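4. Setting up the work surface

The Tindent 534 table saw stand and its Arano extension top ship in separate cartons. Assemble the stand first (Section 3). Do not fit the extension top until the stand has been leveled on the floor where it will be used.

Read this whole section before you start. You will need a 5 mm hex key, a 13 mm wrench, a straightedge longer than the top is deep, and a second person for steps 3 and 4. 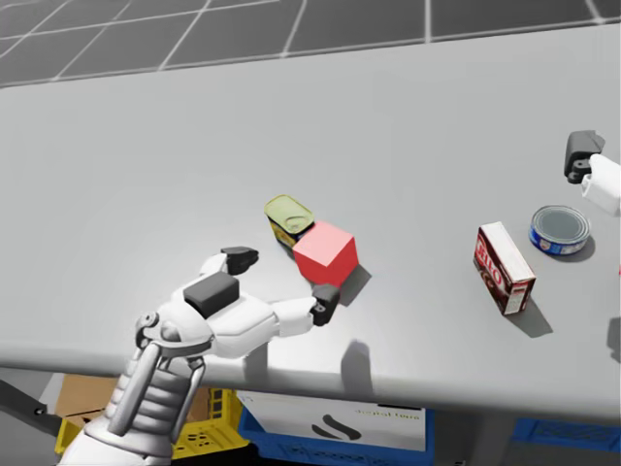
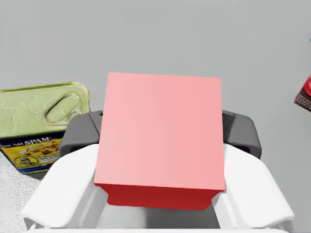 4.1 Choosing a location

Place the stand on a hard, flat floor. Concrete is best. Wood floors are fine if they do not flex when you walk near the stand. Do not set it up on carpet, gravel, or rubber matting thicker than a standard shop mat.

Leave enough clear floor behind the stand for the longest board you plan to cut, plus room to stand. The extension top adds 26 inches to the right side. Check that doors and cabinet drawers still open with the top in place.

Keep the stand away from heaters and out of direct sun. The top is flat when it leaves the factory, but strong heat on one side can pull it out of flat over time.

4.2 Leveling the stand

1. Lock both casters by pressing down on the foot levers.

2. Loosen the lock nut on each of the four leveling feet with the 13 mm wrench. Two turns is enough.

3. Lay a level across the stand from left to right. Turn the feet on the low side until the bubble is centered.

4. Turn the level front to back and repeat.

5. Check left to right again. Adjusting one direction nearly always disturbs the other a little, so expect to go back and forth.

6. Push down on each corner in turn. If the stand rocks, lower the foot at the loose corner until it touches the floor. Do not lower it any further.

7. Tighten the lock nuts.

Note: If you move the stand to another spot, even a few feet away, repeat all of 4.2. Most garage floors slope toward the door.

4.3 Attaching the extension top

Caution: The top is heavy and the edges of the mounting brackets are sharp. Wear gloves. Keep fingers out from between the bracket and the rail.

1. Unpack the top and lay it face down on a blanket or on the flattened carton.

2. Bolt the two Chiang brackets to the underside using the short hex bolts from bag B. The slotted ends point toward the saw. Leave the bolts finger tight.

3. With a helper, turn the top right side up and carry it to the right side of the stand. Lift from the ends, never from the brackets.

4. Hook the brackets over the side rail. One person holds the outer edge level while the other starts the four long bolts from bag C.

5. Fold the support leg down until the catch clicks. Screw the foot of the leg out until it just takes the weight of the top.

6. Lay the straightedge across the saw table and the extension top. Raise or lower the outer edge with the support leg until no light shows under the straightedge.

7. Move the straightedge to the front, then to the back, and check again. If the front is right and the back is low, loosen the rear bracket bolts, raise the top by hand, and retighten.

8. Tighten all bolts, starting with the ones closest to the saw. Tighten the bag C bolts first and the bag B bolts last.

9. Check with the straightedge one more time. Tightening can shift the top slightly.

Note: The extension top may sit slightly lower than the saw table. It must never sit higher. A raised edge will catch the workpiece partway through the cut.

4.4 Fitting the rail scale

The adhesive scale goes on the front rail after the top is attached. It cannot be moved once it has been pressed down.

1. Wipe the rail with rubbing alcohol and let it dry.

2. Slide the fence up to the right side of the blade so that it just touches. Unplug the saw before doing this.

3. Mark the rail in pencil under the red line on the fence window.

4. Peel back the first few inches of backing. Set the zero of the scale on your pencil mark and press it down.

5. Work to the right, peeling and pressing a little at a time. Keep the lower edge of the scale against the lip of the rail.

6. Lock the fence at a few different settings and make a test cut at each one. If every cut is off by the same amount, correct it with the two screws on the fence window.

If you change to a blade of a different thickness, reset the window instead of replacing the scale. Replacement scales are sold under part number G-26.

4.5 Load limits

Do not place more than 100 pounds on the extension top. This figure is for a load spread over the whole surface. A heavy item resting on one small spot can dent the top at much lower weights.

Do not stand or sit on the extension top, and do not use it to hold a router table or a bench vise. If you need to mount a router, use the Grullcombe insert kit, which has its own steel frame and bolts directly to the stand.

Do not leave the support leg folded up while the saw is in use, even for short cuts.

4.6 Care of the surface

Brush off sawdust after each session. Glue should be wiped away while it is still soft. Dried glue can be lifted with a plastic scraper. Metal scrapers and steel wool will scratch the coating and void the surface warranty.

Apply paste wax when boards no longer slide easily. Put on a thin coat, wait until it hazes, and buff it off with a clean cloth. Do not use car wax or any spray that contains silicone. Silicone gets into the wood and causes problems when you apply a finish later.

Retighten the bracket bolts after the first month and then once a year. If the saw is used in an unheated garage, October is a good time to do it, before the cold weather sets in.

Before storing the saw, unhook the extension top and stand it on its long edge against a wall. Keep the bag B and bag C bolts in their own bags. They have the same thread but different lengths, and a bag C bolt driven into the underside will come through the face of the top.

Go on to Section 5, Aligning the Blade and Fence.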